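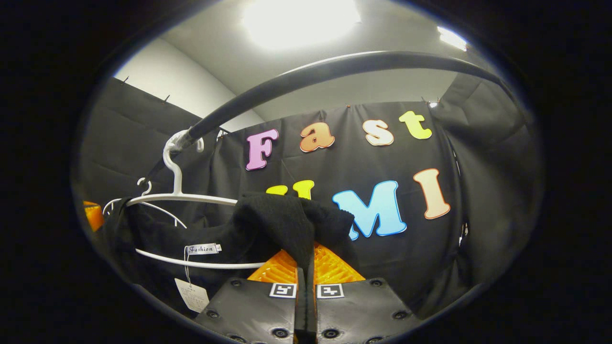
A black knitted garment on a white plastic hanger.

Reception Is a Duty, and Duties Need a Budget
By Bülent Soylu

Thursday, May 8, 2025

The district of Pruvstead will decide before July whether to renew the lease on the Cikus reception center. The discussion so far has treated the matter as a question of generosity. Speakers at the last public session praised the town for its kindness or complained that its kindness had been exhausted. Both camps were using the wrong word. A municipality that receives asylum seekers under national law is carrying out a public function, and it should be judged by the standards applied to any other public function: whether it is properly staffed, properly paid for, and open to inspection.

The center at Cikus has 1,840 registered residents in a complex designed for far fewer. Many of them have waited over 20 months for a first interview. During that time they may not take regular employment, and their children move in and out of the local school according to transfers that the school learns of on the morning they take place. The district has no power over the length of the procedure. It nevertheless bears most of the consequences, and it has been slow to say so to the ministry in plain terms.

Opponents of renewal argue that closing the center would oblige the ministry to act. The record does not support them. When the smaller site at Karabulut was closed, no interview was brought forward and no new case officers were appointed. The residents were taken by bus to Cikus, where two families were housed in a corridor for most of a winter. The pressure intended for the capital fell on the next town along the road.

Supporters of renewal have their own difficulty. They have tended to present the lease as a simple continuation of present arrangements, and present arrangements are poor. Medical visits depend on a single contracted practice. Legal advice is offered on one afternoon a week, in a room that must also be used for the distribution of mail. A resident who misses an appointment letter can lose the right to be heard, and the letters are still issued only in the official language. Anyone who votes to extend these conditions without amendment is voting for them.

There is a workable course between the two positions. The Astik agreement, under which neighboring districts share the cost of emergency housing after floods, could be extended to cover reception. Each district would contribute according to its population, and each would accept up to 1,000 residents before any transfer to a larger center became lawful. The legal basis exists. The offices that would administer it exist. What has been missing is a formal request from Pruvstead, as the district most affected, to open the text for revision.

Some council members have objected that such a request would be read as an admission of failure. It would be read as an ordinary act of administration. Districts ask one another for help with roads, water and fire services every year, and their standing does not suffer for it.

The lease itself should be renewed for a short term and on written conditions. Notices should be translated. The school should receive the names of arriving children one week in advance. An inspector who does not report to the operator should visit each quarter, and the findings should be published in full, including the parts that embarrass the council.

Residents of Pruvstead are entitled to know what the center costs and who is answerable for it. The people living inside it are entitled to a decision on their claims within a reasonable period. The council can deliver the first of these on its own authority, and it should place the accounts before the public prior to the vote on the lease.

The writer is a former district administrator. The views expressed are his own.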